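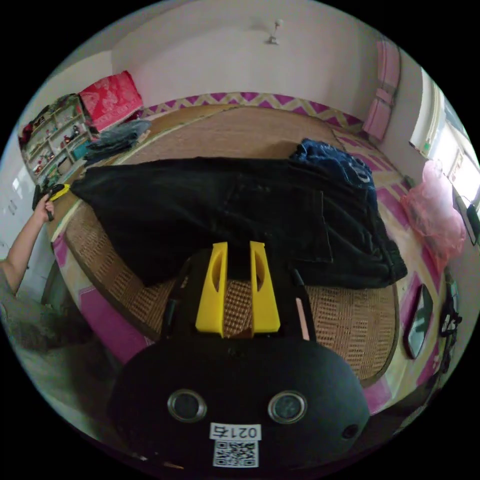 **Mandum opens sign-up for home laundry folding and clothes storage sessions**

*For release in November*

Mandum, the household skills group, has opened sign-up for a new round of sessions on folding, sorting and putting away clothes at home. The sessions are called Bivby and are meant for people who do the family laundry in a small bedroom, where the bed is the only flat surface big enough to work on.

There are 100 places. Each person gets two visits at home, one to sort and fold and one to go over what has stayed in place and what hasn't. The fee is the same as last time and covers both visits and a printed folding sheet.

The work starts on the bed. People are asked to leave the sleeping mat down if they use one, since a woven mat gives a firmer surface than a bare sheet and trousers lie flatter on it. Dark clothes and denim are done first. They are the heaviest pieces in most loads, and once they are folded they make a steady base for shirts and lighter things.

"Most of us learned to fold from whoever was standing next to us," said Rehema Chege, who runs the sessions. "Some people fold trousers in half and then in three. Some roll them. We don't ask anyone to change if their way fits the shelf. If it doesn't fit the shelf, then we try another way."

The first visit takes a morning or an afternoon. Everything that lives on chairs, door hooks and the end of the bed is brought to one place. Clothes are laid out one at a time, smoothed by hand from the waist down, and folded toward the wall so the finished pile stays out of the way. Pillows go to the head of the bed and stay there until the end. Clothes that need mending are set apart in a bag and are not folded.

Shelves come after the clothes. Many bedrooms have one open unit that holds toys, small boxes, toiletries and papers all together, and Bivby does not ask families to clear it out. One shelf is set aside for folded clothes, usually the one level with the bed, and the small items are moved up or down to make room.

Neema Owino took part in the last round with her mother and two children. She said the second visit was more useful to her than the first.

"After the first one it looked very good and I thought we were finished," Owino said. "Then school started again and the jeans were back on the bed every night. When Rehema came the second time we moved the jeans to the bottom and the uniforms to the top, and it has been easier. My son can reach his own things."

The printed sheet was drawn up by Yurani Flores and covers trousers, jeans, long skirts, shirts with collars, children's clothes and bed sheets. It has been revised since the last round. The page on fitted sheets is new, and the page on sweaters has been shortened. Mandum has ordered 1000 copies, and those left over after the sessions will be given out free at the Muriithi community hall.

Paleo, a maker of storage boxes, is supplying one lidded box to each household for out-of-season clothes. The boxes are sized to slide under a standard bed frame. Households with a low bed or a mattress on the floor can ask for the flat cloth version when they sign up.

"We would like people to tell us the height under the bed before the first visit," said Godfrey Laizer, who handles deliveries for Mandum. "Last time we carried several boxes back down the stairs."

Sign-up is in person at the Muriithi community hall, room 101, on the ground floor. The desk opens at 9 a.m. and closes at 4 p.m. People who took part before may sign up again, but new households will be placed first. Please bring an address, a contact number and a note of how many people share the room.

Press questions and requests to attend a session should go to Mwende Koech at the Mandum office. Visits by reporters need the agreement of the household and should be arranged ahead of time.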